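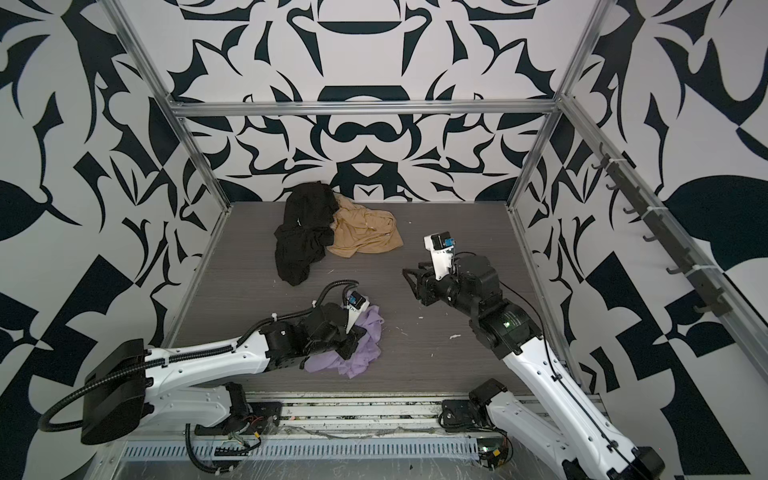 House rules for the two-arm fabric cell, revision 7

I rewrote our working rules in December after Rajitha Fakir pointed out that the old sheet covered the arms and said almost nothing about the cloth. The new version has been in use on the Tridness work since then. These are the parts that changed.

Start state. Garments go in crumpled, at least two per run, and may overlap. Do not flatten or sort them first. Write down which piece is on top before the arms are enabled.

Floor. Wipe the panel before the first run of the day. Lint and thread scraps show up pale against the gray grain, and a fleck next to a hem can be mistaken for part of the fabric. The front rail gets brushed out weekly. Ours is overdue.

Approach. Jaws open fully before descent. Pause above the panel, check the wrist view, then continue.
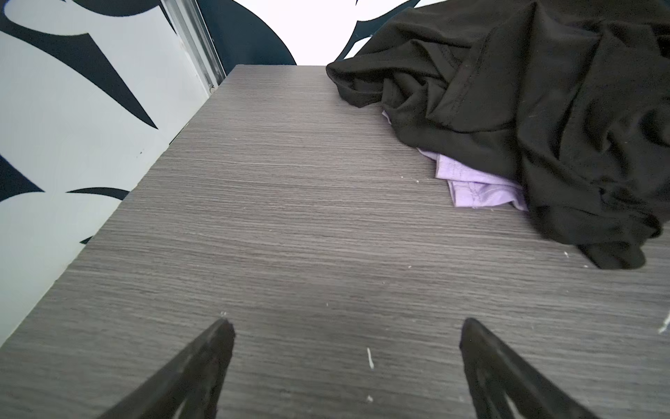
Wrist view with the jaws open. The lavender piece lies partly under the black garment.

Speed is limited to 400 mm/s in free motion. Once either gripper has closed on fabric, the other arm approaches at the reduced setting. Rokeya Siriwardena wanted the limit applied per arm, and I agreed after reading her log of 11 snagged runs from the Bandara trials.

Two-arm holds. Both grippers must have the same piece before either one lifts. Pinch near an edge where possible. No pulling apart under tension: if the cloth goes taut, stop and lower.
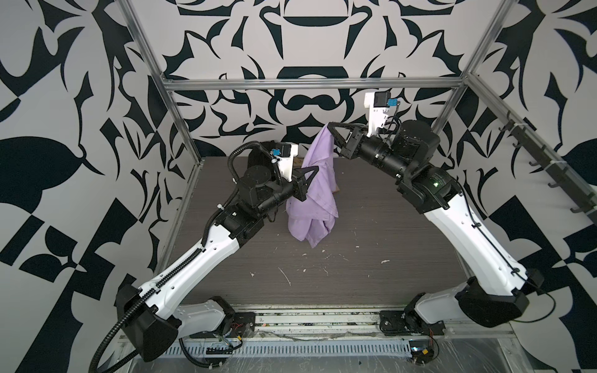
Two-arm hold on the lavender cloth, lower part draped toward the table.

Hands stay outside the extrusion posts until both arms are parked and disabled. A paused program does not count as disabled. Cable checks are still on the separate Arkance sheet, which I have not merged yet.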